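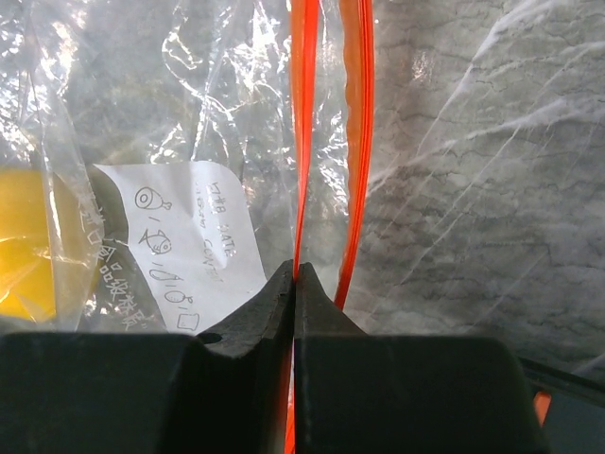 The denture man of Elton

14 comments | 9 shares

Gwion Llewellyn makes teeth in a converted butcher's shop in Elton, and he kept the rail. It runs the length of the ceiling, and he hangs his aprons on it. The coolroom at the back is where the plaster lives. "It's the only room in the building that stays dry," he says. "The butcher thought about humidity more than any dentist I've worked for."

He is a dental prosthetist, a job title that gets him asked at barbecues whether he does legs. He did his training in Varkilmont, spent a long stretch in a basement lab there making crowns for people he never met, and came out to Elton for what was meant to be one winter. He is 74 now. The winter has been a long one.

I had come to talk about retirement. He had agreed to talk about retirement. It took us until the second pot of tea to get near it, because he wanted to tell me first about the upper molars of a shearer he would not name.

"He'd had the same plate since his wedding," Gwion says. "He'd glued it, he'd sanded it, he'd had a go at it with a bit of two-part filler from the ute. I put it on the bench and thought, well, this is a better repair than some I've been paid for. Then I told him it had to go, and he asked if he could keep it. Of course he could keep it. They all keep them. There must be a drawer in every house in this district that'd frighten a burglar."

The new set took four visits. The shearer complained at each one and then sent his brother.

Elton has one dentist, Sânziana Sandu, who runs the surgery two doors up and sends Gwion most of his work. She arrived from Sima by way of a hospital job she describes as "very educational, in the way that falling off a roof is educational". She drops in halfway through our talk with a set of impressions and stays for a biscuit, which she eats standing up.

"People think I'm the one who gives them teeth," she says. "I'm the one who takes them out. He's the popular one. He gets tomatoes."

He does get tomatoes. There is a box of them by the door on the afternoon I visit, along with a marrow the colour of an old bus. Gwion says he once kept a tally and had made 1,000 full dentures by the time he gave up writing it down. He has been offered produce for a fair share of them.

What the two of them agree on, and they don't seem to agree on much, is that patients leave it too late. Sandu blames the drive. The nearest specialist is 300 kilometres away, and a person with a cracked tooth will find a great many reasons not to do that in harvest. Gwion blames pride.

"They learn to eat on one side. Then they learn to eat soup. Then the daughter comes home for Christmas and says, Dad, why are you eating soup? And they're in here in January looking at their boots."

He has firm views on the fitting appointment. No mirror for the first ten minutes. Patients are made to talk instead, preferably about something that annoys them, so that they forget to hold their mouths still. The council is reliable. So is the price of diesel. He listens for the whistle on the S, marks the acrylic with a blue pencil, takes a shaving off and starts them going again.

"If they say 'Mississippi' for me I learn nothing. If they tell me about their neighbour's fence I can hear every tooth."

Then there is the matter of Proravance. The firm makes a system that scans the mouth and prints the denture, and its representative has been to see Gwion 2 times. He speaks of both visits with affection. The first ended when the power went out. On the second the rep brought a sample lower set, and Gwion had it on the bench for an hour.

"It was good," he says, with the face of someone admitting to a parking fine. "The fit was lovely. The colour was a bit newsreader. But the fit was lovely."

Would he buy one?

"At my age I don't buy green bananas."

Sandu, still standing, says she would buy one tomorrow if he would stay on and run it. It has the sound of something she has said before. He offers her another biscuit.

So, retirement. He had planned to close in March. He told the landlord, told his sister and had a sign painted. The sign is in the coolroom, facing the wall, behind the plaster. There were a few patients part way through, he explains, and you can't leave a person with half a bite. After those there were a few more.

"I'll finish the ones on the shelf," he says. I look at the shelf. It is a long shelf.

He sees me to the door, asks me to say something about my neighbour's fence, and tells me I grind at night. I take some tomatoes.

Share this story | 14 comments

Contact the editor | © Elton and District Reader | Back to top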